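Home | Tips | Workshop | Kitchen | About | Contact

Color-Matching Your Workbench: Tips I Picked Up When the Arms Came to Work

I've been packing parts kits at Tirnley for long enough to have my own stool, my own mug hook and my own opinions about tape. We put together small hardware kits for furniture makers – screws, cam locks, felt pads, that kind of thing – and until last September it was all done by hand, by us, at long tables with a radio going. Then we got a pair of robot arms on one bench, and my whole way of laying out a table changed. Most of what I learned works just as well in a garage or a kitchen, so I'm putting it up on the site.

First, what changed for us, because people always ask. I still have my job! I do less bending and pinching (my thumbs thank me) and a lot more setting up. The arms do the same pick and place over and over, and I decide what goes where, check the bins, and sort out the odd stuff. Some of it I like better. Some of it I miss, mainly the chatting, because you can't gossip across a bench when your bench mate has been moved to the other end of the building. We get ten minutes together at shift change now and we make the most of it.

The woman who taught me the new bench is Selorm Quartey, and her rule is that you practice any new layout with something dull before you try it with real parts. She does it on the computer first, with plain blocks and plates on a bare white table. One color of plate per arm, a block to match, and nothing else in the way. I thought it looked like a toy set. Then I went home and tried the same thing with my junk drawer, and I haven't lost a tape measure since. 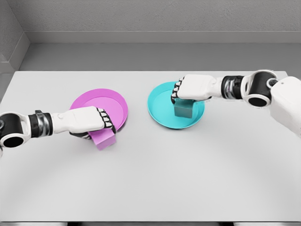

Practice layout in the simulator: pink cube with the pink plate, teal cube with the teal one.

So, the tips.

Give every small part a dish of its own. Shallow and round is best, with a bit of a rim. Deep tubs swallow washers, and you end up digging with two fingers and swearing. I use old saucers at home and they're perfect. At work we had 323 different bins when we started and I couldn't have told you what was in half of them.

Match the dish to the thing. If you're taking apart a faucet, put a dab of pink nail polish on the hot side parts and set them in a pink dish. Cold side, blue. You'll put it back together without laying it all out on the floor and squinting. Nail polish comes off metal with a little remover on a cotton ball, but keep it away from plastic, which it can melt.

Leave a gap. I used to push everything together so I could reach it all without moving my elbows. Two arms over one bench need room between them, and so do two people making dumplings. Leave a good hand's width of clear table between dishes and you'll knock over a lot less.

Keep the front of the bench bare. This was the hardest one for me. I'm a spreader. But a clear strip in front of you gives you somewhere to set down whatever's in your hand when the phone rings, and you won't be setting it on top of the thing you need next.

Stagger things front to back. Put the one you reach for with your left hand a little closer and the other a little farther away (or swap them if you're a lefty, like me). Your hands stop bumping into each other. I do this with egg wash and breadcrumbs now and the counter stays much cleaner.

Do a dry run. Before you open the glue, go through the whole job with the lid on. Pick up, move, put down. If you have to cross your arms or turn around, move something. We run a new kit 200 times on the computer before the real bench gets it. At home I do it twice and feel a bit silly.

Write down what you moved. We keep a notebook called the Grumeck (long story, an old supervisor's word for a mess) and anyone who shifts a bin puts a line in it. When our line software, Flustero, got updated, that notebook saved us most of an afternoon. On my fridge at home there's a sheet of paper doing the same job for the freezer.

Watch your light. Glare on a shiny surface makes it hard to see a silver screw, for you or for a camera. A matte white board is good for dark parts. For shiny parts I'd go gray. I got mine as an offcut from the Aidoo lumber yard and sanded the edges, and the whole thing took less time than my coffee.

And if your own workplace is getting arms, my advice is to ask early who decides the layout. At ours they nearly set it up without talking to the packers, and the first version had the felt pads up where you needed a step stool to refill them. We said so, it got changed, and now one of us sits in whenever a new bench is planned. You know things about that table that don't show up on a drawing – which bin sticks, which bags split, where the draft blows the labels. Say them out loud, and bring the bag that splits.

Next time I'll do labels, and why I gave up on masking tape.

Recent tips
Getting Rust Off a Hand Plane
Saucers, Lids and Other Free Parts Trays
A Freezer List You'll Keep Up With
Quieting a Squeaky Stool

This site uses cookies to remember your settings. By continuing to browse, you agree to their use.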